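Work and Automation, Unit 11
Handout: Returned shoes at the Jevdale warehouse

In this unit we look at one small job in one company. Domico sells shoes by mail and receives the returns in Jevdale. In September the returns room handled 632 pairs. Until last year every pair was checked, paired and put on a rack by hand. Now part of the staff spends the shift teaching the movement to a machine, with hand-held grippers in place of bare fingers. 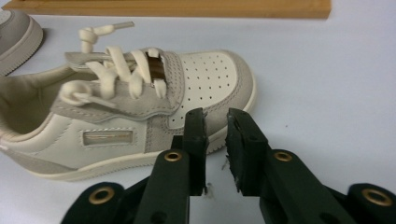

The company calls the new task "demonstration work". The pay is the same as before, but the day is different. A packer was judged by pairs per hour. A demonstrator is judged by how many attempts can be used later, and a slow, clean attempt is worth more than a quick one. Several workers told us they had to unlearn their speed. Others liked the change – their backs hurt less.

Please note what a shoe asks from two stiff fingers. Laces are soft and move when they are touched. The collar gives a good place to hold, but the grip must not mark the leather or the suede.
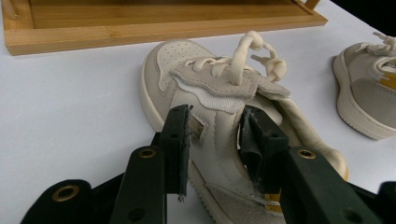

What changes for the people

The Yau report, which you have in the reader, counts 406 jobs of this type in the region. It says that about 2 in ten workers moved to demonstration work, and the others stayed in packing or left. The report does not ask who owns the recorded skill. The Omer text does, and I would like you to read it first.
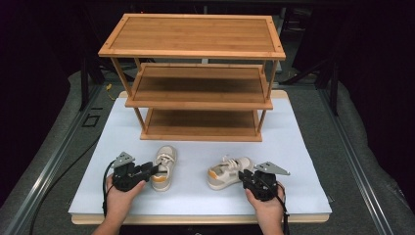

Demonstration work with a pair of sneakers and a three-tier bamboo rack.

For the seminar

Write one page on the question of pay. Should a worker receive something more when the recorded movement is used in another warehouse? Use at least one argument from Omer and one from your own work experience, also if it was a summer job.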